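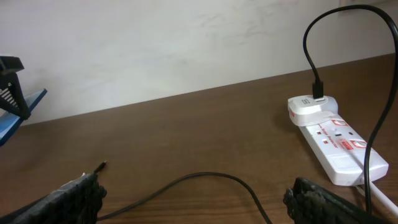

Zhuoran Gu wrote: Before you touch any settings, are you sure the lag is in the leader arm and not in you? I had the same jerky cable pickups on Hinska and it was my elbow hanging in the air.

Groketti Help > Hand Teaching > Ticket 1155 > Follower jumps when gripper closes

Fair question, and yes, I checked my elbow! I propped it on a cushion and the jump is still there. I'm keeping my notes in this ticket so Xiuying Xu can pick it up when I'm off.

Opened September 8, 2022. Status: still open, but much better.

What I'm trying to do: record 30 demos of the charging task on the Fan setup by remote control. Pick up the black cable from the table, bring it to the tablet, plug it in. Before those I wanted a few easy warm-up grabs with bigger objects, so I'd know whether the trouble was the cable or the arm.

What goes wrong: when I squeeze the leader handle past halfway, the follower's wrist gives a little hop to the left. On a big object you'd hardly care. On a connector tip that small you miss it every time.

1. Big object first

I took the clear plastic container and closed the fingers on both sides of it, slow squeeze, then fast squeeze. Slow was fine. Fast gave me the hop, and I could feel it in the handle too, like a click. So it isn't the cable, which I was kind of hoping it would be.
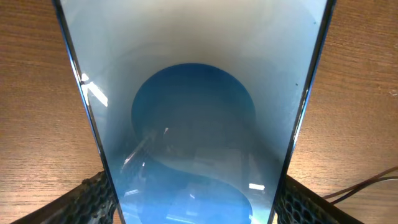

2. Tablet

Much touchier. If the wrist hops while you have hold of a tablet, the whole thing swings, and my stomach goes with it. I dropped the speed scaling to the lowest setting and came in from below at a tilt. Seven tries, hop on two of them, both when I got impatient and squeezed hard. Chunhua Zou watched over my shoulder and noticed that my own wrist rolls when I grip fast – so the follower was partly just copying me. Ouch.
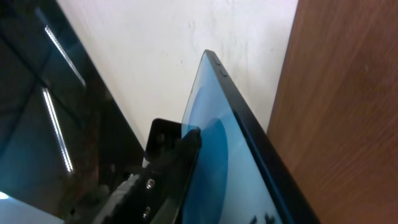 Step 2: gripper on the tablet, wrist camera.

3. Back to the cable

I recalibrated the leader handle with my hand off it (I'd been resting my thumb on the trigger during the zero step, please don't do that) and changed the gripper smoothing in the Groketti panel from off to low. Then I went back to the table and practiced the approach without closing: fingers wide open, down over the cable, stop, back up. Over and over, until it got boring.
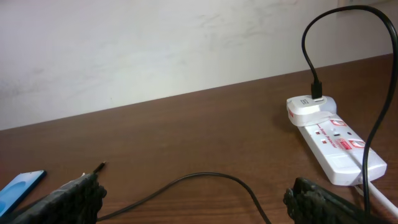
Once it was boring I started closing on it, slowly, and the hop was down to a twitch. I can live with a twitch for the pickup. I can't yet live with it for the plugging in, so none of the demos from before the recalibration are going in the training folder. I've moved them to "old" and would like to keep them there until somebody tells me whether the smoothing value gets saved with each recording.

Still to try: swapping the handle spring, and high smoothing – I'm worried it'll feel like steering through soup.

Comments (3)

Boyang Jia
The smoothing value is saved, look in the session notes file. High does feel like soup. Stay on low.

Xiuying Xu
Got it, I'll take the spring swap. Which drawer are the spares in?

Yuzhen Xia
Thank you for the thumb thing!! I've been zeroing with my thumb on the trigger since December.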